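# Why does bread go mouldy (and why do crackers hardly ever)?

I found a green furry patch on my toast bread the other morning, and after I'd finished saying "yuck" I thought, right, that's what I'm going to write about next. So let's talk about mould!

Mould is alive. It isn't an animal and it isn't a plant either. It belongs to a family of living things called fungi, and mushrooms are in that family too, so the fluff on an old crust is a sort of distant cousin of the mushrooms on your pizza. (Please don't eat the fluff.)

## Where does it come from?

Mould starts out as spores. A spore is a bit like a seed, only much, much smaller. You could line up 100 of them and the line would still be shorter than your fingernail is wide. They're so light that they float about in the air, and they're floating about in your kitchen right now, and in your classroom, and on the bus. You breathe some in every day and most people never notice.

When a spore lands on your shoe, not a lot happens, as long as your shoe is dry. When it lands on a slice of bread it's had a very lucky day. Bread is soft and a little bit damp and full of starch, and mould loves starch. The spore sends out a tiny thread, then the thread branches, and the branches branch, and they creep down into the bread where you can't see them. By the time you spot a green or white patch on the top, there's usually a lot more going on underneath. That's why grown-ups throw the whole slice away and don't just pick the fuzzy bit off.

## What mould likes

Mould wants food, water and somewhere not too cold. Take away one of those and it has a hard time.

Crackers are made from flour, just like bread, so there's plenty of food in them. But they've been baked until nearly all the water has gone. A spore can sit on a cracker for ages and never get going. Dry pasta is the same, and so is rice in a packet. I've got a bag of rice from the Yeoh shop at the end of my road that I bought last June and it's perfectly fine!

Jam is a funny one, because jam looks wet. The trick is the sugar. There's so much of it that it grabs hold of the water and won't share, and the mould can't get a drink. Salt does a similar job, and people were salting fish and meat more than 1000 years ago, long before anybody had a fridge.

And the fridge? Cold slows mould down but doesn't stop it. Most fridges are kept at about 5 degrees, and at that temperature the little threads grow very slowly. If you've ever found an old pot of something at the back, you'll know that slowly still gets there in the end.

## Do lids help?

Yes, though maybe not in the way you'd think. A lid keeps new spores from dropping in, but there are probably a few on the food already. What a lid does really well is look after the water. It stops dry things getting damp, so biscuits stay crunchy, and it stops damp things drying out, so cake stays soft.

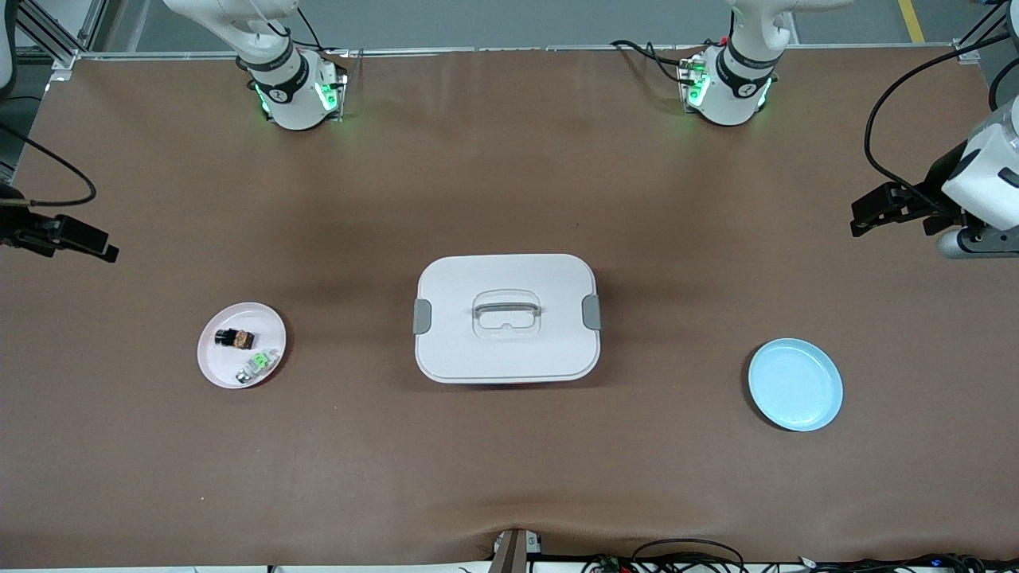 The only trouble is that if you shut something in while it's still warm, the steam has nowhere to go. It turns back into drops of water under the lid, the drops fall on your lovely cake, and guess who likes that? So let things cool down on the side first – I know, waiting is the worst bit.

## Try it yourself

You'll need a grown-up, two slices of bread and two see-through bags that seal.

1. Sprinkle a few drops of water on one slice. Leave the other one as it is.
2. Put each slice in its own bag and seal it up tight. Write "damp" and "plain" on the bags.
3. Leave them in the same cupboard and look every day. Draw what you see, with colours if you like.
4. Don't open the bags, not even for a sniff. When you've finished, put them in the bin still sealed and wash your hands.

Bread from different bakers can behave quite differently, by the way. My Grimwood loaf grew spots days before the one I'd baked at home, and I still haven't worked out why. Maybe yours will do the opposite.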